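Ski waxing

Ski waxing is the treatment of the base of a ski with wax, either to help it slide over snow or, in some kinds of cross-country skiing, to help it grip. It is carried out by racers, hire shops and ordinary skiers, with tools that range from a block of wax and a cork to a heated iron fixed to a bench. The same methods are used on snowboards, with small differences in the order of work.

Background

Snow offers more resistance to a ski than its smoothness suggests. The underside of a moving ski melts a very thin film of water, and the ski runs partly on that film. In cold weather there is too little water and the hard edges of the snow crystals scratch at the base. Near the melting point there is too much, and the water clings to the base and holds it back. Wax is chosen to deal with whichever problem is greater on the day.

Early skis were made of solid wood and were treated with pine tar, tallow or candle wax, mainly to keep water out of the grain. Most modern skis have a base of polyethylene, which may be extruded or sintered. An extruded base is cheaper, easy to repair and takes up little wax. A sintered base, made by pressing powder under heat, takes up more wax and is faster when looked after, but becomes slow when left dry.

Types of wax

Glide wax is used over the whole base of an alpine ski and on the tips and tails of a classic cross-country ski. It is sold in grades by temperature. Hard grades are meant for cold, dry snow and soft grades for warm, wet snow, with one or two grades in between. So-called universal waxes cover a wide range and are the usual choice for holiday skiing.

Grip wax, also called kick wax, is used under the foot of a classic cross-country ski. When the skier presses down, the crystals of the snow push into the wax and hold for a moment; when the weight comes off, they let go. For icy tracks and old, coarse snow, a sticky paste called klister is used in place of hard grip wax. It comes in a tube and is best handled with gloves.

Fluorinated waxes were common in racing for many years and repel water very well. They have been banned from many competitions on health and environmental grounds, and most makers now sell replacements without fluorine.

Methods

Hot waxing is the standard method for glide wax. The ski is clamped with the base upwards and brushed from tip to tail. Wax is dripped on from a warm iron and then spread in a slow, steady pass. The iron should never stop moving, as a hot spot can blister the base. An iron that smokes is too hot. After cooling to room temperature, usually for half an hour or more, the ski is scraped with a sharp plastic scraper and brushed again until no loose wax comes off.

Rub-on waxing needs no heat. A block is rubbed along the base and the wax is smoothed with a cork. It is quick and can be done outdoors, but it wears off within a few runs. Liquid and paste waxes are put on in much the same way.

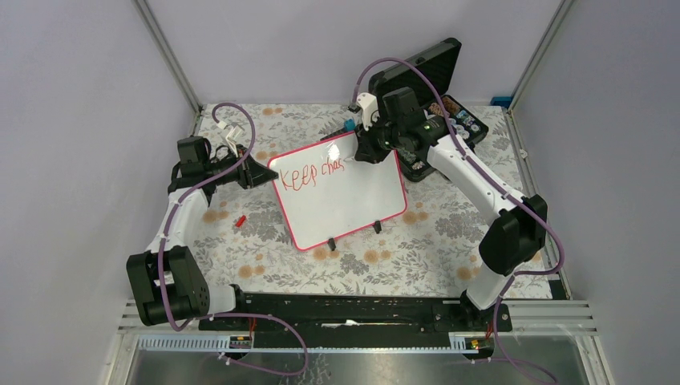 Grip wax is applied in several thin layers, each corked before the next. One thick layer tends to collect ice. Skiers often start with a harder wax and add a softer one on top if the skis slip, since soft wax goes over hard more easily than hard over soft. Klister is usually put on indoors, where it is warm enough to spread, and the skis are then left outside to cool before they touch the snow.

Base preparation

A new ski, or one that has been ground, is normally waxed several times before use. Dirt is removed by putting on a soft wax and scraping it off while still warm, a process known as hot scraping. Solvent cleaners do the same job faster but can dry out a sintered base, and some workshops keep them for removing grip wax only.

The base also carries a fine pattern of grooves, called the structure, which is cut by a stone grinding machine. Fine structure suits cold snow and coarse structure suits wet snow. Wax left in the grooves cancels their effect, and this accounts for the amount of brushing done in race workshops. Bronze, horsehair and nylon brushes are used in that order – bronze to open the grooves, nylon to polish.

Local practice

Waxing habits vary with climate. At Irnirdale, where the Nordic tracks begin at 1,178 metres, the winter air is damp and the temperature often crosses freezing in the course of a morning. Skiers there commonly carry both hard grip wax and klister, and the waxing hut by the lower car park is unlocked from early morning until the tracks close.
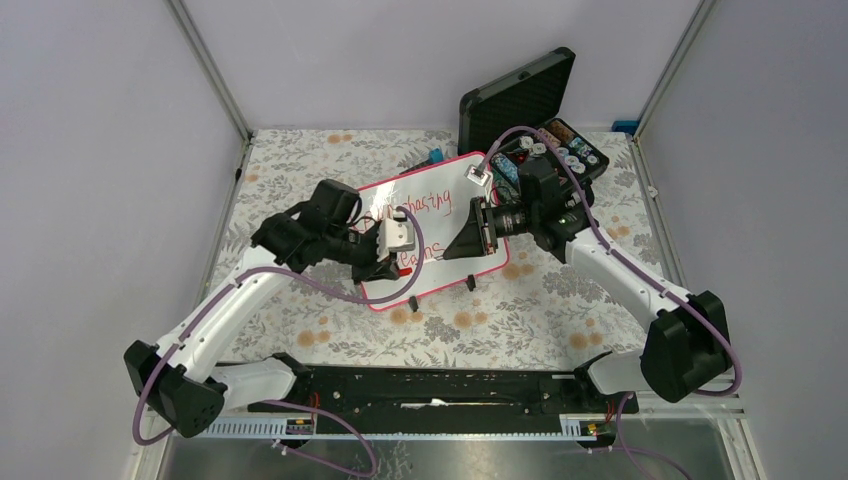
The resort of Gadov lies higher, with a village station at 1,554 metres and a top station at 2,372 metres. Snow at the two levels can call for different glide waxes on the same day. Hire shops in the village generally wax for the upper slopes until the end of February and change to a softer grade in March. Plikari, a workshop in the village, grinds skis for local race clubs and is closed from May to September.

Storage

Skis put away for the summer are cleaned, dried and given a thick coat of soft glide wax that is left unscraped. The coat slows the drying of the base, and if it is carried over the steel edges it also helps to prevent rust. Skis are kept in a cool, dry place away from sunlight. The storage wax is scraped off in autumn and replaced with a grade suited to the snow.

Safety

Wax fumes should not be breathed in, and a waxing room needs a working extractor or an open door. Scrapings from older fluorinated waxes should be collected and not swept outside. Irons made for clothes are sometimes used at home, but their temperature swings widely and the steam holes fill with wax.

Alternatives

Many cross-country skis are sold with a fish-scale pattern or a strip of synthetic skin under the foot, and need no grip wax. They are slower than well-waxed skis in steady cold but more dependable near freezing. Their tips and tails still benefit from glide wax. Skins can be cleaned with a cloth and a suitable cleaner, and must be kept clear of the iron.

See also

Base grinding
Edge tuning
Klister
Ski skins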